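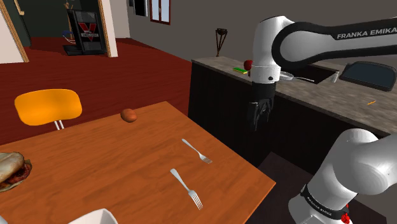
Franka arm in the simulated kitchen, two forks on the table

Open day at Vondaseck: is the kitchen demo worth the drive?

Posted by Fasov

Hi all! My kid and I are thinking of going to the robotics open day at Vondaseck in May, mostly for the kitchen demo that runs on the big screen. I grabbed the still from their visitor page. We're coming from Prenham, so it's 100 miles each way, and I'd like to know what we're in for. Is it a real arm or all computer? And do they let kids try it, or do you just stand and watch?

Mushi

We went last spring and had a great time! The kitchen part is all simulated, so if your kid wants to see metal moving, head for the workshop hall first (there's a real arm stacking blocks in there, and the line was short before 10 a.m.). For the kitchen one you sit at a desk and steer the gripper yourself. They take 4 people per slot. My daughter got told to go for the apple on the counter and knocked it into the sponge twice – she was thrilled. The forks are a lot harder, being thin and flat on the table, and I never managed one. Ask the staff to switch the view if you lose track of the arm, because parts of it go out of sight when you're looking from the table side. Bring snacks, the cafe closes early.

benchtop187

it's fine. parking is bad. you sign up for the kitchen slots at the front desk, not online, and they were gone by lunch when I went. didn't see the workshop hall so can't help there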